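FOR IMMEDIATE RELEASE
2018-10-25

Mamelgate County Elections Office Opens Additional Early Voting Site, Extends Counter Hours

MAMELGATE – The Mamelgate County Elections Office announced today that a fourth early voting site will open for the November general election. The new site is located in the lower level of the Shemweta Branch Library and will serve registered voters from every precinct in the county. The three existing sites, at the County Administration Building, Prastus Middle School and the Dolus Road Fire Station, will operate on the same schedule as in the previous general election.

All 4 sites will be open from 8:30 a.m. to 5 p.m. on weekdays through the end of the early voting period. Voters may use any early voting site regardless of home address. On Election Day, voters must report to the polling place assigned to their precinct, as printed on the voter notification card.

The Shemweta site was approved by the County Board of Elections in February, following a review of travel distances in the northern precincts. During the last general election, 1088 residents of those precincts voted early, all of them at the County Administration Building. The Board found that a northern location would shorten the trip for most of these voters and reduce lines downtown.

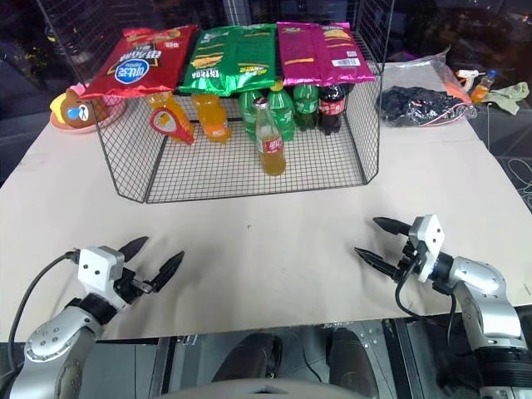

The Elections Office has also assigned 192 poll workers to the general election. Each has completed the required training session, which covers voter check-in, provisional ballots, curbside assistance and closing procedures. Residents who wish to be placed on the reserve list may still apply at the Elections Office counter. Applicants must be registered to vote in Mamelgate County and may not be a candidate, or an immediate family member of a candidate, on the ballot in the precinct where they serve.

Voters who prefer to vote by mail must submit a signed application. Applications are available at the counter and at all public library branches. A supply of 1000 large-print applications has been delivered to the branches and to the county senior center. Completed ballots must be received by the Elections Office before the close of polls on Election Day. Postmarks are not accepted as proof of timely return.

The Elections Office counter will remain open until 7 p.m. on weekdays until Election Day. Staff will be available to confirm registration status, replace lost notification cards and provide sample ballots. Sample ballots are also posted at each early voting site.

All early voting sites are accessible to voters with disabilities. Curbside voting is offered at each location during regular hours. Campaign signs and materials are prohibited inside the marked boundary at every site.

Media inquiries: Public Information Desk, Mamelgate County Elections Office, County Administration Building, first floor.

###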